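4. Results: how readers found the book, and what they did with it

4.1 Where the copies came from

We start with the aquisition question because it shaped nearly everything after. Of the 90 readers who kept a diary for us, 82 finished it to a standard we could code. The other diaries were thin — one entry, two entries, then nothing. Kept in the archive, left out of the tables.

The book in question is the English edition of Aurelia Munteanu's memoir of a childhood in a river town and the closing of its girls' school. Hardcover first, paperback the following November. Publisher is Clama, a small house, translated nonfiction mostly. Page count is just under 400 in the hardcover, which readers brought up a lot (see 4.3).

Three routes to the book. Library loan was the most common. Then the shop, meaning either the Toma bookstore or one of the chain branches. Then a copy passed along by a friend or relative. Online orders were low in this group, lower than we expected going in, but recruitment was done through libraries and shops so the number can't carry much weight. We say so again in the limitations.

Readers with a passed-along copy wrote differently about it from the first entry. They named the person who gave it to them. They reported notes in the margins, a receipt used as a bookmark, an inscription. Library borrowers wrote about the due date. Shop buyers wrote about the jacket copy, and several copied a line of it into the diary before reading a page.

4.2 Jacket copy as a first reading

The jacket calls the book "a testimony of rare courage." That phrase, or a piece of it, turns up in diaries from all three groups. Early entries mostly. By the middle of the book many readers were arguing with it. One wrote: "Courage is the publisher's word. She says she was bored and cold and wanted her sister back." Another: "I keep waiting for the brave part. I think I was told to wait for it."

We coded these as jacket disputes. Most common among shop buyers, who had read the jacket closely and paid for the thing. Less so among library readers, and there's a plain reason — the Clolberg branch takes jackets off its hardcovers before shelving. We didn't know this when we designed the study. It gave us a small natural comparison, small enough that we report it in words only.

The blurb on the back cover had less effect. Readers skipped it or distrusted it. "They all say indispensible," one wrote (spelling hers).

4.3 Stopping and starting

Stopping was normal. Long memoirs of hard events get put down, and earlier work on illness memoirs found the same thing. What we add is where in the book it happens. The heaviest cluster falls in the chapter titled "Inventory," where Munteanu lists the contents of the school building room by room. No violence in it, hardly any people. Desks, a stove, coats on hooks, a map. Readers described it as slow, then as unbearable, sometimes in the same entry.

We had expected the cluster at the chapter on the closing itself. Some readers did pause there but they came back fast, often the same evening. After "Inventory" the gaps ran longer. Seven days was the median for those who stopped at all. A few moved to something lighter in between, cookbooks and crime novels.

Length came up as a complaint and as a point of pride. Readers logged page numbers without being asked. The diary form had no field for it.

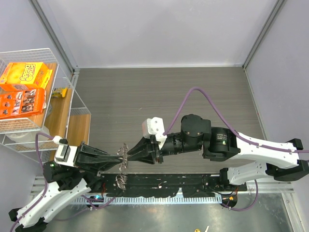 Figure 3

Page logging was also tied to talk. Readers who wrote down where they were tended to be reading alongside somebody, a spouse or a coworker or the Stornero reading circle, and the number was what they reported to each other. "She's past the stove, I'm not," one diary says. The circle set stopping points for each meeting and most members ignored them. Two read ahead and hid it.

4.4 Readers on the translation

Few readers mentioned the translation before the end. Those who did picked out two things: the untranslated kinship terms, and the tense shift in the last section, where the memoir moves to the present for the first time. Several took the shift for a mistake. One library reader corrected it in pencil, got as far as the next page, and erased the marks. (She told us this in the follow-up interview, it isn't in the diary.)

The kinship terms were liked. There's a glossary at the back but readers mostly found it after finishing, or never. A note at the front would fix that, and we passed this on to Clama with the summary report dated 2026-03-02.

4.5 After the last page

Final entries are short. Readers who had written a full page on the coats and the stove gave the ending a line or two. We asked about this in interviews and got shrugs mostly, or "I'd said it already." A good number lent the book out within the month. Library readers couldn't, obviously, but some bought a copy to give away, which puts them back into the third route from 4.1. We coded these purchases seperately and they are not counted as shop buyers in any table.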